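4. The printed face of the coaster

4.1 Picture and ground

In the previous section we treated the coaster as an object of use: it takes a cup, it protects the table, it is washed or thrown away. In this section we look at the coaster as a small printed surface. Our question is how much drawing a buyer accepts on an object which is, for most of its life, covered by something else. The material comes from the Loline household collection, which holds 3,000 table items of low price, and from the sales lists of two shops, Pikov and Woltell. The lists were closed on 24 January 2018 and items added later are not considered.

We make a difference between the "figure" and the "ground" of a coaster. The figure is any drawn thing with its own outline: an animal, a fruit, a cake, a star. The ground is everything between the figures. On older coasters in the collection the ground is mostly one flat color, and a single figure stands in the middle of it. On the newer ones the ground is itself busy, and it often copies another material. Cloth is the most common one. The printer gives us checks, denim and even the line of a seam, although the coaster is not sewn at all in many cases. 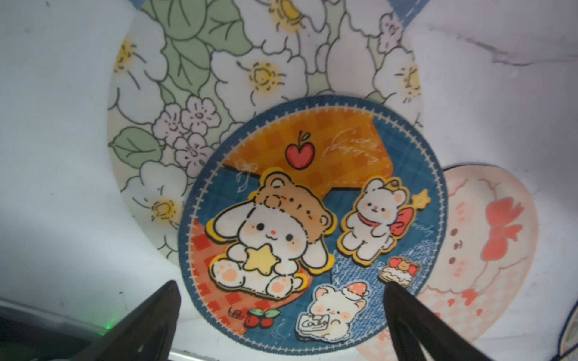

Figure 2. Round coaster with patchwork ground and denim-look rim.

The coaster in Figure 2 is a good case of this newer type. The ground is divided into panels with orange gingham, blue plaid and a red-and-orange check, and a dashed white line follows the whole rim in the manner of a stitch. The largest figure is a white bunny in a brown hood with bear ears, holding a yellow star. A smaller white animal with a red scarf stands next to it, and lower down there is a kitten with a sign that reads "Cake". Fruit and sweets fill much of the remaining space.

Two points should be noted. First, the bunny has a thick yellow outline, as a sticker has. We believe that this outline does practical work. Without it, a white animal could still be seen against the blue, but the many small checks would pull the eye away from its edge. With it, the animal seems to lie on top of the cloth. The buyer therefore reads the coaster in layers, first the sticker and then the fabric under it, and the crowded ground becomes less tiring than it would be otherwise. Second, the animals borrow from each other. A bunny that wears the ears of a bear belongs to two families at the same time, and we found that shop lists are not stable in how they name such designs. Pikov tends to list them by the face, Woltell by the costume. A search for one word in both lists will for this reason lose a part of the designs, and we had to sort them by hand.

4.2 The coaster among other coasters

A coaster is sold in a set or chosen from a pile, and it is seldom seen alone before it is bought. The design must then be recognized when only a part of it is showing. This is a different demand from that of a wall picture or a book page, where the whole surface is given to the reader at once.

To study this we laid coasters on a table so that they overlapped, and asked what could still be told from the visible part. A rim in a strong color is the most useful element. A coaster with a navy or denim-blue border remains a complete circle for the eye even where a neighbor lies over it, while a pale coaster with a thin flower drawing loses its shape quickly, above all on a light table. White marble patterns are difficult here. The gray veins are of the same weight as a fine floral outline, and the edge between the table and the coaster becomes weak. 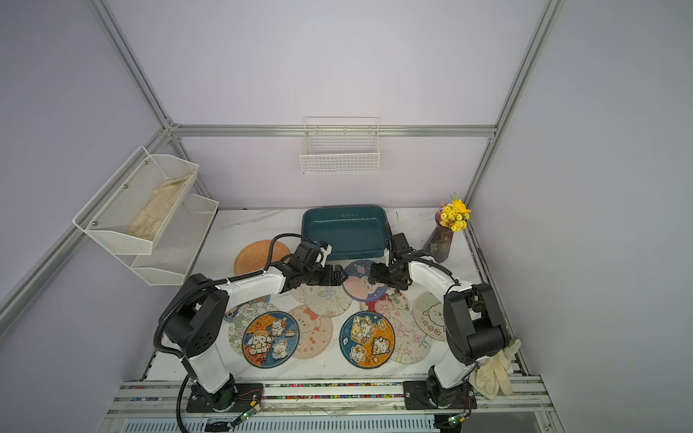 The color of the ground comes second. Pink and cream coasters separate well from each other when each has one large motif, for instance a bunny in space on the pink one and a blue butterfly on the cream one. When the motif is partly hidden, people in our sessions still named the butterfly correctly, perhaps because both halves of a butterfly say the same thing. With animal faces the result was less even. If the eyes were covered, the ears were used as a guide, and then the hooded animals were again named in different ways.

Lettering was the weakest help of all. Red letters on white were noticed early, but they were seldom read. Curved handwriting was taken as an ornament by most people, and some of them did not remember afterwards that there had been any words. The Ardeleanu workshop, which prints coasters in small series, told us that it has reduced its script lines since April for a similar reason – buyers asked for "the one with the cat" and never for the one with the sentence.

4.3 Limits of the material

The sessions were short and divided into 6 for the patchwork type and 6 for the plain type, so the comparison should be taken with care. We also did not control for the age of the buyers. It is possible that younger people, who know the sticker style from notebooks and phone covers, read a crowded coaster faster than we do. Shape was left aside too. Heart-shaped mats appear in the Loline collection next to the round ones, and their outline alone may be enough for recognition, so that the rim would matter less. We return to shape in Section 5, together with the larger floral placemats, where the printed face is not covered by one cup and the drawing can stay visible during the meal.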